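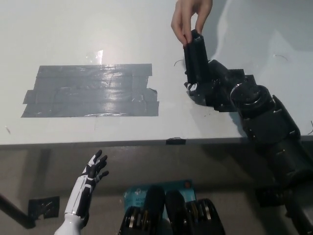

Handover tests, five finger hand vs two finger gripper (long, sorry)

Page 1 of 1

benchrat57
5th February
OK so we're trying to pick between hands for the handover task. Person holds out a part, robot takes it, robot gives it back. Pic up top is from the Skumer hand run, the black one. Part is the black tube thing with the ridges, held from the top by a person, hand closing on the bottom.

Numbers first cause somebody will ask. 90 tries each, same part, same arm, same controller settings.
Skumer five finger hand: 54 clean takes
Redley two finger gripper: 57 clean takes

Clean = person lets go, part stays put till we say stop. Anything that slid counts as a fail.

So basically a tie?? And the gripper is way less hassle. But the fails are different. Gripper fails are mostly the part rotating in the jaws. Hand fails are mostly the thumb getting there late and pushing the part over before the lower fingers have it.

Anyone got thumb timing to work on these? Config is stock except I dropped closing speed.

torquewrench_al
Three clean takes apart over 90 is nothing. Run more or call it a draw.

Also black part, black hand. What's your camera doing with that? I can barely tell where the fingers stop in your pic and I know what I'm looking for.

benchrat57
Yeah fair. Camera is the head one only, no wrist cam. Segmentation is kinda bad once the fingers wrap. Fine on approach.

mopsandmotors
That's your problem right there. Not the hand. You're closing blind for the last bit and blaming the thumb.

We had the same on the Agbayani arm. Added a wrist cam, thumb "timing" went away overnight. Didn't touch the config.

benchrat57
But the gripper is closing blind too and it doesn't knock the part over

mopsandmotors
Two jaws moving together, it centers itself. Five fingers doesn't. You need to see it or feel it.

kilo_ohm
Disagree with mops. We run hands with no wrist cam at all and it works. Close on finger current instead. Thumb stops on contact, waits for the others, then everybody squeezes. Skumer exposes current per finger, it's in the manual, badly explained but its there.

Wrist cam on a five finger hand mostly gives you a nice view of the palm.

mopsandmotors
Depends where you mount it. Ours is out on the side

kilo_ohm
Then it hits the table.

mopsandmotors
It has hit the table, yes

torquewrench_al
lol

What loop rate are you polling current at? If it's the default you'll miss the bump completely.

kilo_ohm
Good point. Default is too slow. Don't go by the raw number either, filter it. Gear friction looks like contact if the hand's cold. First few closes in the morning were junk for us till we added a warm up.

slowloris_dev
Different question. White table, shiny tape on half of it, glare coming down right by the person's hand. Have you tried a matte mat? Your depth has got to be full of holes over that silver patch.

benchrat57
Not tried. Depth over the tape is bad yes. Thought it didn't matter since the part is up in the air

slowloris_dev
Matters if your planner thinks there's a hole in the table. Or a bump. Check what the collision map looks like there.

benchrat57
ok just looked. There's a bump. A big one. Arm is coming in higher than it needs to, so the hand has to reach down at the end

slowloris_dev
There's your late thumb maybe

kilo_ohm
Could be both. Fix the map, rerun, THEN do current. One thing at a time or you won't know which did it.

Natau_fan
Just get the Natau three finger. Been on ours since last March, 2000 cycles, no complaints.

torquewrench_al
2000 cycles isn't a lot tho. And three fingers won't fix a bump in his collision map

Natau_fan
Didn't say it would. Saying it's a middle option. Better than two jaws on round stuff, and you don't have all those joints to tune.

benchrat57
Budget's spent for this round, so it's Skumer or Redley. Would rather the hand, we've got a tool use task after this and the gripper can't pull a trigger.

mopsandmotors
Should've led with that. If you need the hand later then the handover numbers don't decide anything, just get it working.

torquewrench_al
They still tell you how much work is left. I'd keep the gripper runs as the baseline.

benchrat57
Plan: matte mat down, clear the map, rerun 90 with the hand, nothing else changed. Then current stop on the thumb with a faster poll. Wrist cam last if I can find somewhere to put it that isnt the table

kilo_ohm
Do a few with a light colored part too. Same shape if you can print one. Then you'll know how much is the camera.

benchrat57
Can do, printer's free tonight. Will post both sets in this thread.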